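About Us

Woruneo is a small office supply and desk rental company. Pak-hei Fu and Po-yen Tam opened it in April with 2 rooms on the Skirham side of the building, and we now look after 40 desks there and at Vokstead.

Most of our members work at plain desks with a fabric divider behind them. They bring a laptop and whatever they are drinking.

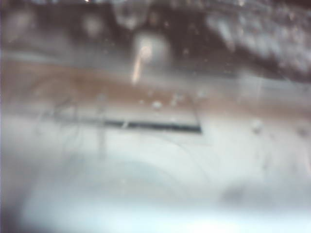
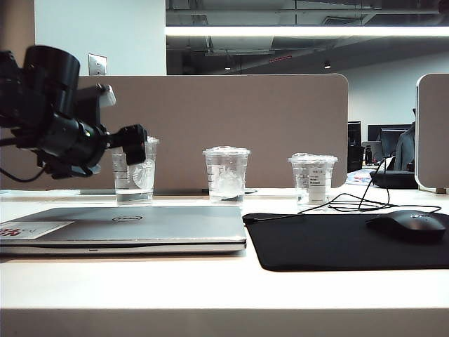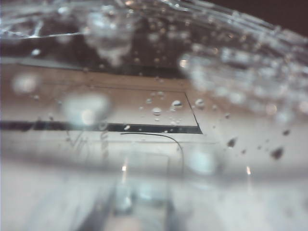
Desk rental is by the day or by the month. Mouse pads and dividers can be ordered from our Hagedorn store, and we deliver to both buildings.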